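Re: Wostulitz gripper kit, anyone bought one?

Othmane Mahrous wrote:
> Ustby want 700 for the full kit, 500 without the wrist camera.
> Is the camera worth the extra 200?

Depends how fond you are of fisheye. We took the full kit at Clovstead and the view is generous, with much of it taken up by the gripper itself. You do get to keep an eye on the spur gear and the pulley, both of which sit out in the open collecting fluff. 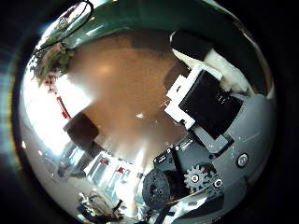
Gripes so far

1. Manual stops at page 109, mid-sentence.
2. The bracket labels are tiny. Bring glasses.
3. Ustby answer emails, eventually, in April.

I'd still pay the 200. Hartley wouldn't.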